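Grip drift (disassembly robots)

Grip drift is the name I and most people I've worked with use for a nasty little fault in robots that take old computers apart. The arm goes where it's told, the fingers close, and the part creeps out of line while it's being lifted. You'll also see it called finger creep, mostly in the older Arnier manuals (I've never liked that one, it sounds like a skin complaint).

The best-known case is the Preketti line. On 15 February 2019 a memory module twisted in the fingers there, caught its own slot and cracked the board beneath. The log went back over 1,798 lifts and found drift in 7 of them, every one on a memory module! The arm had reported each lift as good, and that's the bit that still bothers me. 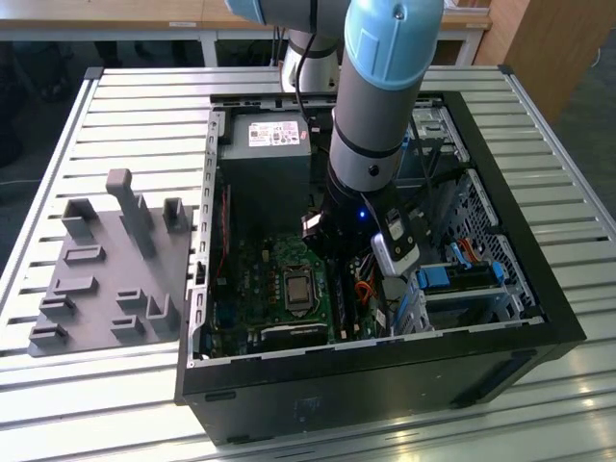 Ospina disagrees with me on the cause, and wrote in to say that worn fingertips get blamed far too quickly, that the Preketti arm had been taught its positions on one make of case and then handed another, and that I should look at the mounting before the gripper. Fair enough, I've left both explanations in.

The usual cure is to fit fresh fingertips and teach the lift again with the case clamped. Dredia went further in April and added a pause after the first 8 millimetres, so the controller can check the grip before pulling any higher. It slows everything down a bit, but I'd take that over a cracked board. Power supplies seem to suffer less, though I've only got one site's records to go on for those.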